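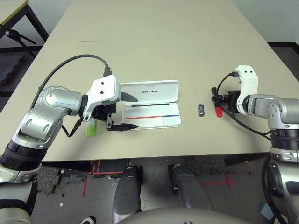
*Fig. 1. White plastic case, open, with one word printed on the lid.*

## Unit 4: Packaging that people keep

Most packaging is thrown away on the day it is opened. In this unit we study the other kind: cases, tins and boxes which stay in the house for years. For the seller they are expensive, so we must ask when the cost is reasonable.

**Terms for this unit**

- *Primary packaging* touches the product.
- *Secondary packaging* groups or protects the primary one – for example, a paper sleeve over a case.
- *Second life* is any use of the package after the product is gone or stored in another place.

**Case from class: Bridar sewing kits**

Bridar sold its kit in a folded carton, and later in a hard case with a hinge. The case added 59 cents to each unit. Rima Qudah interviewed 233 buyers in Wusinport after 18 months and asked one question: where is the package now? Please read her notes before Wednesday, especially the part on returns.

**Where to put the name**

A name on the lid is read when the case is closed on a shelf. A name inside is read only by the owner, but at every use. D'Amico prints inside only, and we will discuss if this is brave or careless.

**Homework**

Choose one package you have kept at home. Write 400 words on why it is still there – do not describe the product. Send it to Candela Aranda.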